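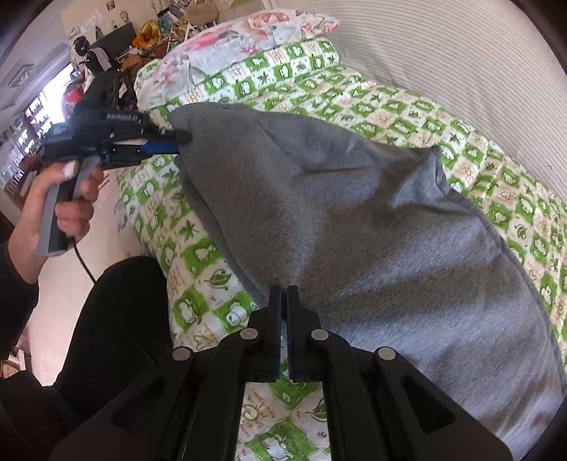
The grey cloth on the spare bed, on top of the checked quilt.

I have been meaning to sort out the bedding since April and finally made a start this week. The airing cupboard had got to the point where the door only shut if you leaned on it.

The grey one was bought as a throw for the sofa. It was too big for the sofa, so it went on the spare bed and has been moved between there and the cupboard ever since. It has a slightly fuzzy finish and a thin stitched hem, and I have never found a good way of folding it. If I fold it in half lengthways and then in thirds it comes out too long for the shelf. If I fold it in quarters first it comes out too thick. I have now settled on quarters and then a loose roll, which fits next to the pillowcases.

I do all the folding on the bed. The dining table is a better height but it isn't wide enough, and things slide off the far side. With the quilt underneath the cloth stays more or less where you put it. The squares on the quilt are also handy as a guide for getting an edge straight, although the green ones show up better than the cream.

The quilt itself is staying out for the winter. It came from Wandau, the little shop by the station that closed, and it has washed well. One seam near the foot end needs a few stitches. I have the thread but it is the wrong green, so that can wait.

Manolis Economou left a comment on my last post asking whether I use storage bags. I tried the Climach ones, the kind with a zip along three sides. They are fine for pillows. For anything thick the zip strains at the corners, and one has gone already. I have put the other two under the bed with the summer sheets in.

Still to do: the fitted sheets, which I just bundle up, and the bottom shelf, where there are some curtains from the old flat that don't fit any window here. I will probably offer them to my sister before they go to the charity shop.

Posted November 13, 2020
Filed under: House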